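Workshop Furniture › Benches & Tables › Two-Level Benches
4 min read

Stilach Two-Level Display and Sorting Table, Yellow

The Stilach is a long table with a second shelf underneath, finished in one strong yellow from top to bottom. It was drawn for rooms where molded parts, covers and trays get laid out, looked over and passed along. Siv Berge did the first version for a parts room in Grukton that wanted dark pieces to stand out on the work surface. Black plastic tends to disappear on a gray bench. On yellow you can find the edge of a part from the other side of the room.

The top is glossy and wipes down with a damp cloth. Gloss does mean reflections. If your lights hang directly over the table, expect bright patches on the surface, and shift the table a little to one side if they bother you during inspection.
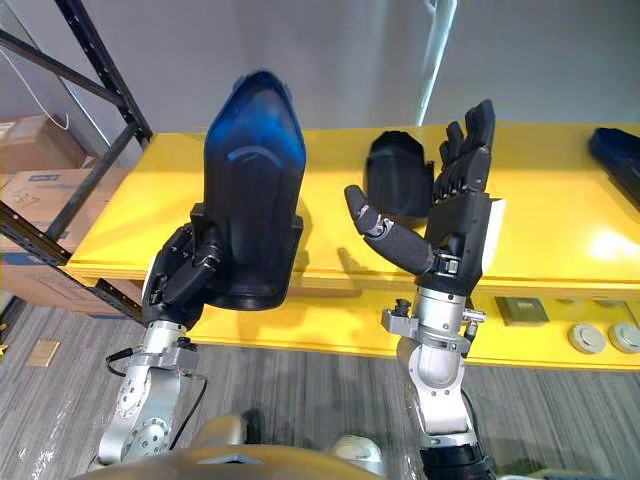 Most buyers use the upper level for whatever is being handled that day and keep the lower one for things that have to stay close. We sell the table on its own. Shells, trays and boxes are not included in the price.

Working on the top level

Shell-shaped parts can be stood upright or laid flat. Standing them up takes less room and shows the outside curve. Laying them flat is better if you need to check a rib or an inside corner. Dehua Ye, who packs covers for Mazza, stands the finished ones toward the back edge and leaves the front clear for the piece in hand.

Trays need more space between them than you would think. A raised rim is easy to grip when there is open table on both sides, and much harder when two rims touch. Set the trays out with a hand's width between them and put the larger ones at the back.

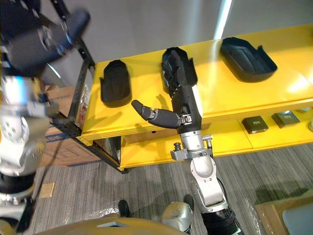

Will trays slide around on a glossy top?
Light ones can if they get bumped. A thin clear mat under the tray stops it, and the mat can be ordered with the table or later on.

The lower level

The lower shelf is the same yellow as the rest. It suits small boxes, spare fittings and anything you reach for a few times in a shift. Put them near the front. Things pushed to the back are hard to see when you are standing close to the table, and you end up crouching for them.

Tall items belong somewhere else. For those we suggest an open metal rack to one side of the table, with enough of a gap that you can sweep between the two. The Clevau rack is sold separately and comes in black – the posts are plain and it goes with most rooms.

Care

Wipe the top at the end of the day. Skip scouring pads, as they dull the gloss and the dull spot will show under overhead light. Fingerprints come off with ordinary dish soap and water. Dry the surface before setting parts back down.

Small scratches can be touched up with the paint pen that ships with each table. Shake it well, use very little, and leave it overnight. The yellow dries a shade darker than it goes on, so wait until morning before you decide it needs a second coat.

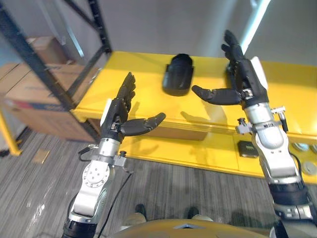

Ordering and delivery

The table is built to order. List price is $3,000, or $3,796 with the mat and the Clevau rack. Orders placed by noon on Tuesday go into the next week's build. Delivery is to the ground floor, and the driver will need a clear path to the door.

Assembly takes two people and 40 minutes. Chunhua Xiao answers assembly questions and can send the instruction sheet ahead of time if you want to check the room first. For a different color, write to Stellan Berge before ordering – special colors add to the build time and can't be returned.

Tagged: yellow table, lower shelf, parts room, sorting, Stilach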